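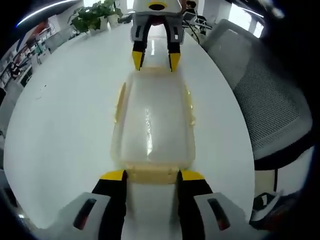 By Imogen Rathbourne

Breadcrumb: News > Press releases > Tudamero

TUDAMERO OPENS UP ITS TWO-HANDED TEACHING KIT, AND I'D LOVE YOU TO HAVE A GO

Tosurley, November – I've been writing press notes for Tudamero for a good while now, and most of them have been about things you'd need a hard hat to look at. So forgive me if I'm a bit giddy about this one, which is about plastic food boxes.

As of today we're taking orders for the Drutimia kit, our set of paired hand-held grippers for teaching robots by hand. You pick one up, you do the job, and the camera on the gripper records what the fingers see while you're doing it. No robot needs to be in the room. You can teach at a kitchen worktop or a meeting table, wherever the job happens to live, and the arms can learn from it later back at the workshop.

The bit I'm most pleased about is that Drutimia comes as a pair. Plenty of everyday jobs want two hands, and a long food container is a lovely one to start with: a gripper at each end, yellow fingertips open, ready to close in on it from opposite sides of the table. It sounds like nothing. Then you try it with a shiny, see-through tub on a white tabletop and you begin to feel sorry for the robot! Clear plastic is a pain for machines. Light bounces off it, the far end melts into whatever is underneath, and rounded sides give you very little to grab. We picked it on purpose.

The fingertips are bright yellow so that you (and the software) can pick them out easily against nearly any background. The inner pads are black. I did ask whether we could have them in teal and was told, quite kindly, no.

What's in the box

Each kit holds two grippers, a charging dock, spare finger pads and a licence for Baran, our software for lining up the recordings. Baran matches the two views in time, so the arms learn that the left side moves while the right side waits, or that both lift together. It also flags any take where a gripper wandered off or somebody put their hand in front of the lens. I have done this a lot.

We ran a trial through the summer with 13 small firms, mostly packing and catering businesses, plus one very patient flower wholesaler. They sent us back all sorts: lids going on, trays being turned, bags held open with one side while the other filled them. People told us they got comfortable with the grippers in about 80 minutes, tea break included. The commonest grumble was sore wrists, so the handle has been reshaped and the whole thing now weighs less than it did in spring.

A typical new task takes 200 takes to teach properly. I know that sounds like a slog, but a take of something like picking up a box is over very quickly, and two colleagues working opposite each other get into a rhythm. Swap sides now and then. Move the box a little each time, too, or the robot will only ever believe in one spot on the table.

What it won't do

I'd like to be straight with you here. The grippers have two fingers each, so anything that needs a proper fistful or a fiddly twist of the wrist is still better done by remote control with the arm itself, and we carry on supporting that. Very heavy items are out as well. And you don't need to clear the room first. Office chairs, pot plants and full shelves in the background are all fine by us, as the robot will have to cope with ordinary rooms in the end.

Come and try it

We're holding an open day at our Tosurley workshop this coming Saturday, doors at ten in the morning. There'll be six tables set up, each with a different job on it, and you can bring your own awkward object if you fancy it. Please nothing with a blade. Children are welcome with a grown-up, and frankly they tend to be better at it than I am.

Kits ordered before the end of November will go out in the new year. Existing remote-control customers can add Baran to their current set-up without buying the grippers, and the sales desk can sort you out with a price.

For loan units, interviews or a chat, get in touch with the Tudamero press office in Tosurley.

Comments

packingshed_kate: Does Baran run on an ordinary laptop or do we need one of your boxes?

mossgate: We were on the summer trial. New handle is much better, old one gave me a thumb like a sausage.

R.T.: Is there parking on Saturday?

Related items

Remote control for beginners: our spring workshop notes
Baran update adds side-by-side playback
Tudamero moves to bigger premises in Tosurley
Spare finger pads back in stock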